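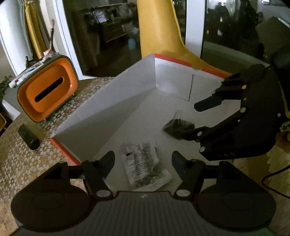 Last updated: 2019-12-26

The first thing Tsion Ambaye does when she comes through a stranger's front door is ask where they keep their boxes. Everybody has some. They are under beds and behind sofas and on top of wardrobes, and for the people at Pakby they are about the best thing a house can offer. A box has walls to bump into, a floor you have to reach down to, and usually something crumpled at the bottom that never looks the same way twice.

Pakby wants to teach a robot to tidy up, and the way it has chosen to go about it is slow and rather homely. There is no robot in the house at all. Instead, a person takes a black two-fingered gripper in each hand and does the chores with those, while a camera riding on the tool keeps a record of what the fingers see. Later on, a learning program called Pliltora goes through the recordings and tries to work out for itself how a hand gets from here to there.

On the table, with its gold-and-white honeycomb cloth, the job is an open white box with a dark plastic bag and a printed paper packet inside. You or I would have it empty before we had finished our sentence. With grippers it is another matter (I tried, and I was hopeless!). Plastic slides and folds away from you, and paper lies so flat against the cardboard that you find yourself scraping at it like a cat at a closed door.

"You have to stop thinking of them as tongs," Ambaye told me, very kindly, after I had dropped the same packet for the third time. "Slow down, and let the finger find the edge."

A good visit gives her 100 examples, each one a single small job from start to finish. The collection stood at 3000 in August, gathered from 122 homes, and she remembers a surprising number of them - the curtains mostly, and what was on the stove. She likes it when people leave their things where they are. The tissue holder stays on the table, the magazines stay in their pile, and the plant goes on poking its leaves in from the side. Pliltora will have to cope with all of that someday, so it may as well start now.

Thulani Tshabalala, who looks after the recordings back at the office on Wolde Street, used to throw out the clumsy ones. These days he keeps a fair number, particularly where somebody misses the bag and then gets it on a second go. He has 6 folders of nothing but second goes, and he showed me a good many of them over a very long pot of tea.

The next visits are in Lolance, where Ambaye has an aunt with a great many shoe boxes and has already been promised lunch.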